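Return Code 14

The unit arrived at the Grernell test lab in its original carton, with the flaps taped twice. It was a Torkevard, the talking walrus, second production run. The label gave the return code as 14, which means "audio, other."

Code 14 was rare. Most talking toys come back under code 11 (no sound) or code 12 (sound will not stop). The technician entered the serial number, 633, and opened a file.

A Torkevard holds 20 phrases on a single chip. Pressing the left flipper plays the next phrase in the list. The list does not shuffle. After the last phrase it returns to the first, and the first is "Good morning, the ice is thick today." The technician had approved the recordings and could say all of them in order without the toy.

She pressed the flipper and wrote down what she heard. Phrases one through eight were correct. Phrase nine should have been "Have you seen my fish?" The walrus said, "The blue door sticks in the rain."

It was the same voice. The pitch matched the master recording and so did the length of the pause at the end. She let the list run out and started over. Phrase nine was the same the second time.

The customer's note was folded inside the warranty card. It was in pencil, in block letters, and said that the walrus was not broken, but that it had said something about the house and the family would like to know who told it. They did have a blue door.

The procedure for a wrong phrase is to check the chip against the master file. She opened the back seam, removed the sound box and put the chip in the reader. The contents matched the master byte for byte. She put the chip back, closed the box and pressed the switch until she reached phrase nine.

"The blue door sticks in the rain."

She moved the chip to a new sound box. Phrase nine was now about fish. She put a new chip in the old sound box and got the door again. The fault was therefore in the box, and the box had no memory of any kind. It had a speaker, a switch, three button cells and a small board with a resistor on it. She replaced the resistor. She replaced the cells. She replaced the speaker last, and after that it was fish.

The speaker was a standard part from Koloneo, paper cone, with a lot stamp on the magnet. Speakers from that lot had gone into 3096 walruses. She sent the lot number to the parts office and asked how many had come back under code 14. The answer was one.

There was a life test rig in the back of the lab that pressed flippers on a timer. She soldered the old speaker into a bare box, clamped the box to the rig and set the counter for 600 presses, with a recorder running. This took most of an afternoon. The next day she played back every ninth phrase of each cycle and typed them into the file.

They were all about the door. In the early cycles it stuck in the rain. Later it stuck in October, when the hinge side swelled — the walrus was quite specific on this — and a person had to lift the handle and push low, near the kick plate. Toward the end it said only "Lift, then push," in the same cheerful voice it used for the fish.

The report form has a box for root cause and will not close without an entry. She typed "speaker" and then had to choose from a menu. The choices were open coil, shorted coil, torn cone and foreign matter. She chose foreign matter. Under corrective action she wrote that the speaker had been replaced and that the unit now met the audio specification.

She sewed the seam with the gray thread and did the final check, all the phrases, twice. The walrus went into a new carton with a replacement warranty card. Policy allows a short note to the customer, not more than two lines, with no statement about safety or liability. She wrote that the toy had been repaired at no charge. On the second line she wrote that the door would open if the handle was lifted first and the push was made low down.

The old speaker should have gone in the scrap bin. She bagged it, wrote 633 on the bag and put it in the drawer with the spare seam rippers. Then she took the next carton from the shelf. It was a code 11.

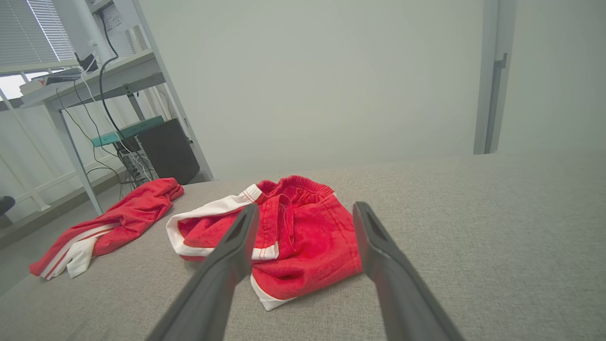 R. Thambiah
Contributing Writer, Short Fiction

R. Thambiah writes short stories about toys, small appliances and the people who repair them. "Return Code 14" was first posted on 28 November 2018.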